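Ticket 11: Right gripper loses the knife handle during handover
Opened by: Nantana Klinhom
Project: Celladel, two-arm kitchen cell
Severity: safety, cell on reduced speed
Date: Nov 25, 2023

What happened
The job is a lovely one: take the knife out of the black stand, pass it between the arms, cut a banana on the deer board. On run 3 the right gripper let the handle slip as the knife came across. The left one kept hold of the blade -- well done, left arm! -- and I hit the stop. No one was inside the guard. 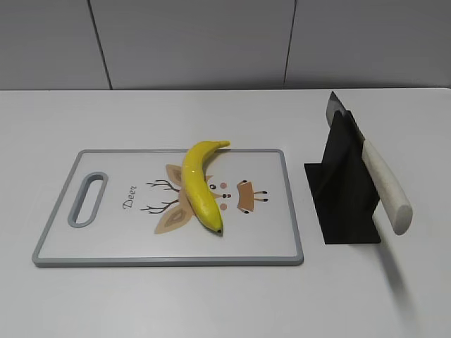

I reset everything to the start position and ran the pick on its own at low speed. It was fine every time, which was a great clue, as it meant the fault only shows up once both arms are pulling on the same knife.

Checks so far
1. Swapped the fingertip pads on the right gripper. No change.
2. Compared the approach path with the saved one, fingers open, handle left of the base plate. The path matches.

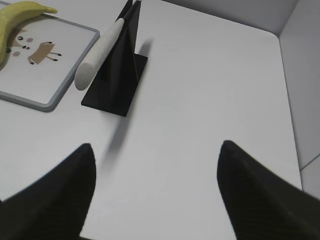 3. Read back the grip force. The right side was set to 100 before the Zavico update and came back as 3 afterwards. Found it!

I put the old value back and tried the handover again at crawling pace, blade level over the board, with my hand on the stop button.

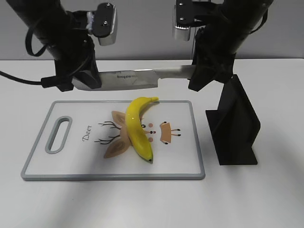
Khasawneh replied that the same update had wiped the force setting on the Stornum cell too, and asked for the value to be checked at every start-up before a blade is picked up.

Brilliant idea, so I've added it. The cell now won't leave the start position if either grip force is below its limit.
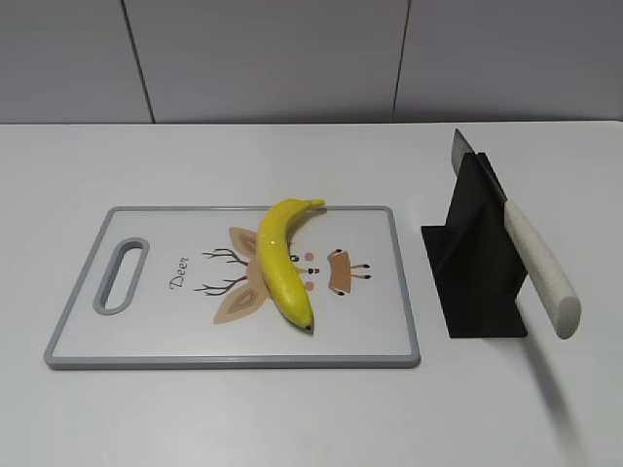

Full speed stays locked until the new check has been tested with a blunt dummy knife -- I can't wait to see it go. Ticket stays open.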